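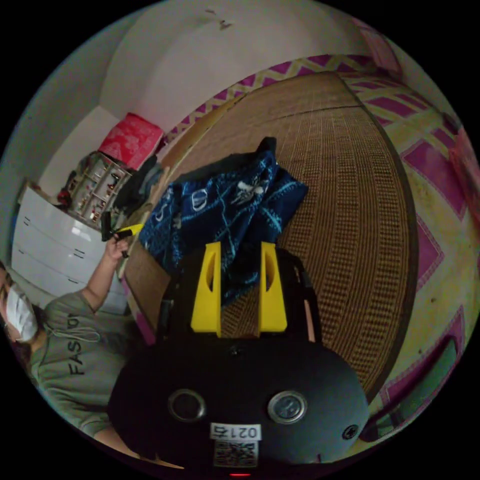 Workshop > Notebooks > Glaze and clay bodies

December 2025
Roksolana Dovhaniuk

Clay from the Skellville bank, second batch

Finished slaking the second lot this morning. It sat in the two lidded tubs by the back door for 5 days, and the lumps had all gone to slop except for a few hard gray ones that I picked out and threw back in the dry bin. Stirred with the long paddle, let it stand, poured the top through the coarse sieve and then the fine one. The fine sieve is getting a loose rim on one side. Needs a new band before anyone uses it for glaze.

Left behind in the coarse sieve: roots, a lot of small flat stones, and bits of something white that fizzed in vinegar. So there is lime in this bank too, same as at Clarville, only the pieces are smaller. The first batch had two bowls spit out little craters a week after firing and I would bet that was the cause. From now on everything from Skellville goes through the fine sieve twice, even for bricks.

Drying on the plaster slabs now. The left slab is slower than the right one. It was cast later and I think the mix was too thick. Turn the clay over at noon and again before locking up.

Shrinkage bars

Made these from the first batch, so they tell us nothing about the lime, but they are worth writing down. Each bar was marked at 50 mm when wet. I measured again bone dry and again after the low firing. The dry shrinkage was less than I expected from how sticky the clay is when wet. The fired numbers are on the card taped inside the cupboard door. I have not copied them here because I want to remeasure the third bar. It warped and I don't trust the reading.

No cracks in the straight bars. The one I bent into a hook cracked on the outside of the bend — fine hairlines, visible with the hand lens. Short clay. It will want something plastic added if we are going to throw with it. For pressing tiles I would leave it alone.

Firing

Low firing held at 700 to see how soft it comes out. Very soft. A fingernail marks it, and a dry shard stuck hard to the tongue. Color is pale salmon with a darker patch where two pieces touched. That is lower than we would ever use for real work, but it gives a starting point for the series. Next one goes up to a normal bisque, then the Forsberg kiln for the hot end if they can spare us a shelf. I wrote to ask. They fire hotter than our elements like to go.

Bring a dish of grog for the hot one. If this stuff melts I don't want it on their shelf. Each tile gets its own saucer of stoneware with a raised edge.

Water

The drain bucket from the sieving was still cloudy after a night. A spoon of vinegar cleared it faster than plain standing did. I don't want vinegar going into the clay itself until we have a bar that compares the two, so for now use it only on waste water.

Blends for the next round

Skellville straight, as a control.
Skellville 62, ball clay the rest. This is the one I expect to throw well.
Skellville with fine sand, for tiles.
Same ball clay blend with Clendska feldspar in place of a little of the clay, for the hot firing only.

Weigh these dry. Last time somebody weighed from the damp bag and the blend was off by who knows how much. I have put the dry material in the bin with the green tape.

To do

Rim on the fine sieve.
Recast the left slab, thinner mix.
Remeasure bar three, or make it again.
Ask who has the good hand lens. The one in the drawer is scratched.
Label the shards from the low firing before they get mixed in with the Clarville ones — they look nearly the same.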